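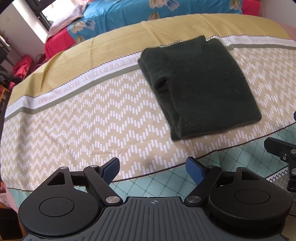
1/ Jumpers, evening shift

Green jumper on the bed, grippers in hand, teaching the folding task again. By hand this time, no remote. So much quicker

2/ Target is 30 good folds before I stop. On 10 at 1735. Not great

3/ Things I keep getting wrong: closing the fingers too early. You grab one layer when you wanted two and the sleeve slides off. Then the whole demo is junk and you start agian

4/ Dark knit is a pain. Hard to tell where one fold ends and the next starts, and if I can't see it I don't fancy the policy's chances

5/ Wojciech Czarnecka asked why not do it all by remote on the Menov arm. Tried it in July. 6 jumpers in a whole afternoon – and my neck was in bits

6/ Cuffs tucked in or left out? Been doing tucked. Lema set has them out. Need to pick one before we mix the two, otherwise it'll learn some daft halfway thing

7/ Also slow down at the end!! I let go and whip my hands away, and the arm will copy that. Open, wait, then lift

8/ Busy bedding stays for now. Want it to cope with patterns, the Stulum runs were all on plain sheets and it got lost on anything else

9/ Tea, then the other 20. Trousers tomorow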